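May 7, 2022

Home from Brirnlow with mud up to my knees and no voice left, so forgive the spelling. We lost by 7 runs in the end, which sounds worse than it felt, because for the first hour we had them in real trouble. Pallen were 30 for 4 and I was already planning what I'd say in the pub (never do that).

Then their number six came in and hit everything. I dropped him on 12. It came straight at me at mid-off, a dolly really, and I got both hands to it and then it was on the grass. He said thanks, quite politely, and went on to make a fifty. My left thumb is now the colour of a plum.
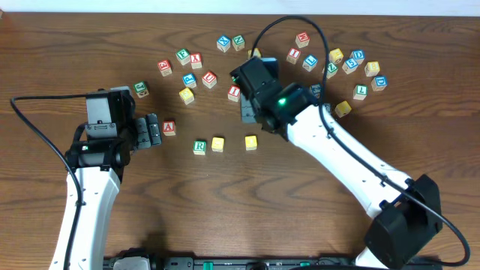

Tea was good though - egg sandwiches, two kinds of flapjack, and somebody's lemon drizzle that I went back to three times. I'd have gone a fourth if I hadn't been padding up.

I batted at eight and made 13, my best since last June! One proper cover drive, one edge through the slips that I'm claiming as a late cut, and plenty of running about. We needed 9 off the last over with one wicket left, and I was at the wrong end for all of it. We got a single, then a dot, then their quick lad knocked the off stump clean out. Horrible noise, that.
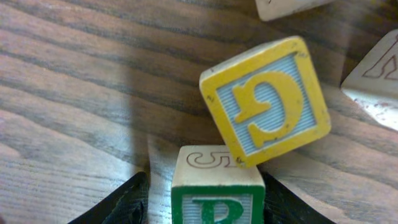

Alphabet block with a yellow border and a light blue panel.

Sollness away next, on that funny sloping ground where the ball runs down to the brook and you have to climb the fence for it. I need new spikes before then, and I'm going to do catching practice every evening, even if it's only against the garage wall. Geerts still have the spikes I like in the sale, but only in half sizes.

Bath now, then frozen peas on the thumb.

4 comments | 11 shares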